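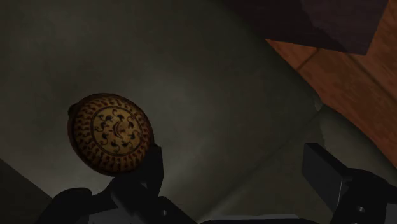
Häufige Fragen zu meinem Greifervergleich

Womit testest du eigentlich?
Fast alles läuft bei mir zuerst in der Simulation. Bisher waren der Arkano und der Boltis dran, beides Parallelgreifer mit zwei Fingern, beide am selben simulierten Arm. Der Kereama kommt im November dazu, wenn ich das Modell bis dahin sauber importiert kriege (die Gelenkgrenzen machen mich gerade wahnsinnig).

Warum ausgerechnet Teller?
Weil sie so schön gemein sind! Ein Würfel lässt sich mit jedem Greifer packen, da sieht man keinen Unterschied. Ein gewölbter Teller dagegen kippt, rutscht und dreht sich weg, sobald der Kontakt nicht stimmt. Verzierte nehme ich am liebsten, am Muster lese ich die Drehung viel leichter ab.

Wie viele Versuche machst du pro Greifer?
40 pro Objekt, und zwar mit zufälliger Startlage. Insgesamt sind inzwischen 1.090 Griffe zusammengekommen, Fehlversuche mitgezählt.

Wann zählt ein Griff als gelungen?
Wenn der Teller nach neun Sekunden noch oben ist. Wie schief er hängt, ist mir für die Wertung egal, das notiere ich extra.

Wo sitzt die Kamera?
Am Handgelenk, mit Blick zwischen die Finger. Eine feste Kamera von der Seite hatte ich auch mal, aber da verdeckt der Arm ständig genau das, was ich sehen will. Das Licht drehe ich absichtlich runter, denn bei heller Beleuchtung schafft jede Objekterkennung gute Werte.

Welchen Regler nimmst du?
Den von Hondeo, mit Kraftbegrenzung. Gangadharan Kurian hat mir geschrieben, ich solle die Reibung an den Fingerkuppen mal deutlich niedriger ansetzen, und er hatte recht: Der Boltis ist damit auf rund 70 Prozent gefallen. Die alte Tabelle lasse ich zum Vergleich stehen.

Gilt das alles auch für echte Hardware?
Jein. Die Reihenfolge vermutlich schon, auf die genauen Werte würde ich nichts verwetten.

Kann ich mir ein Objekt wünschen?
Klar, gern per Mail! Neue Läufe starte ich immer am Dienstag, und bitte keine Gabeln mehr, davon habe ich genug.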